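Home | Kitchen | Laundry | Workshop | Search

Drying Gloves, Cloths and Small Items Indoors

Small items dry slowest where the fabric is doubled. Hang dishcloths by one edge, with a gap of 2 inches between them. Gloves go fingers up so water drains toward the cuff. Keep the line 3 inches from any wall, or the plaster will mark.
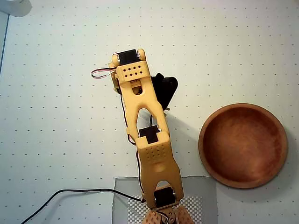
Work surface with a dot grid.

Cotton cord stretches under load and should be retightened after the first wash. Coated cord stretches less but lets smooth fabrics slide. Jouko Saarela uses a 59-inch length of Jarel cord over the tub, fixed at both ends with a cleat.
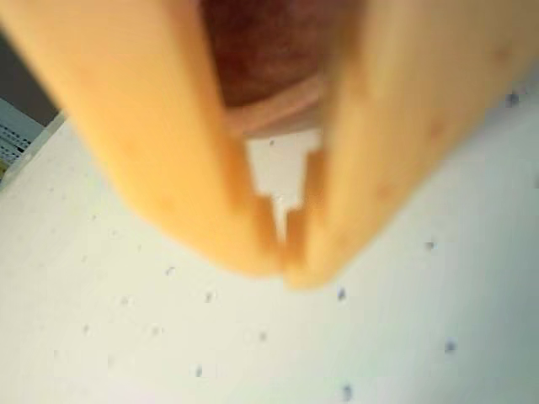 Reading time: 2 min

Wipe the cord before each use. Dust turns to a gray stripe on wet linen, and the stripe sets if ironed.

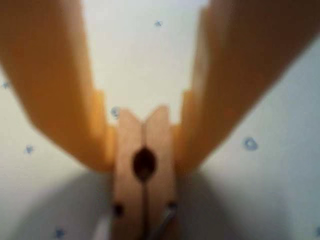 Heavy socks need a firm grip at the toe, where the knit is thickest. Plastic clips tend to slip on wet wool. A wooden clothespin like the one shown holds better, provided the jaws are clean. Sand off any stain with fine paper and check that the spring closes the jaws fully.

Contact | © 2019 Vistedley Home Notes | Back to top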